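The Ballanari bus only ran twice a day, and I'd missed both. So there I was in April with a wet suitcase and 49 pence, knocking on the door of my great-aunt's old lodger.

"You're the one who ate the soap," said Toshiko Chiba, and let me in. (I was two. It was shaped like a lemon!)

She gave me soup and my aunt's letters, 11 of them, all to a man in Zarau we'd never heard of. He'd written back just the once, to ask for his umbrella. I read them out loud until gone midnight – Toshiko did his voice, very deep, very wounded – and we laughed so much the neighbour banged on the wall.

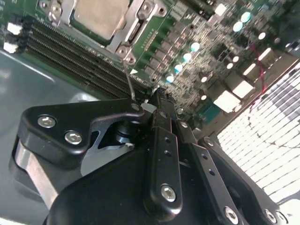 My aunt never forgave him, I don't think. In the last letter she says her heart is a house with the beds stripped, and I thought that was a bit much even for her. But I've looked at enough computer insides at work, four long black memory slots side by side with nothing in them, to know what she meant about a place being kept ready for somebody.

"Did he get the umbrella?" I asked.

Toshiko pointed at the hall stand with her spoon.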